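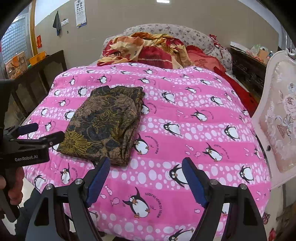
Bed station, folded garment on the penguin quilt, two hand-held grippers.

Search the Wasum pages Go

Hand-held grippers: check after the jaw fault in March
Checked by: Hideaki Tsuchiya
Units: 723 and 856
Task: spreading and folding clothes on a bed

What happened
Unit 723 stayed closed when the operator released the trigger. Her other hand was near the linkage, and she pulled at the finger to open it. The jaw then opened suddenly and pinched the side of her thumb. The skin was not broken. Work with this unit stopped until the check below was made.

1. Power and cable
OK on both units. On 856 the cable tie is too close to the wrist and I moved it back. Please do not move it again without asking me.

2. Pivot pins
723: FAIL. One pin on the right arm had come out a little and was rubbing on the next plate. With the jaw half open I could feel the rubbing, but with the jaw fully open I could not. The old check was made only in the open position, so it is possible that we missed it before.
856: OK.

3. Blue pads
OK on both. No glue on the sides. I found short threads behind one pad of 723 and took them out with tweezers. I do not think they made the fault, but they can hide a bad pin.

4. Opening and closing, no load
723: FAIL before repair, stopped two times in the first minute. After the new pin it passed 2,000 cycles on the Nomico bench without a stop.
856: OK, same test.

5. Opening and closing on cloth
Tested on the bed with the long-sleeved garment spread out. Take the sleeve first, then the thick folded part near the side — this is where the jaw has the most cloth between the pads. Release slowly and look that both fingers move together. Both units OK after the repair. The dark print makes loose threads difficult to see, so use the lamp. 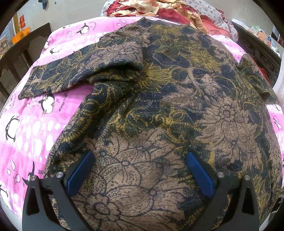
6. Hands and clothing of the operator
To correct. The instruction says "keep fingers clear", but it does not say what to do when the jaw is stuck. New text: put the gripper down, switch off, wait four seconds, and only then touch the linkage. Long sleeves must be closed at the wrist.

7. Spare parts
Pins from Hirano are in the Bandcombe drawer, left side. Only one bag remains. Ordered.

Result
856 can be used. 723 can be used for cloth only, with the pin check before each shift. Next check of the pins in half-open position: Tsuchiya.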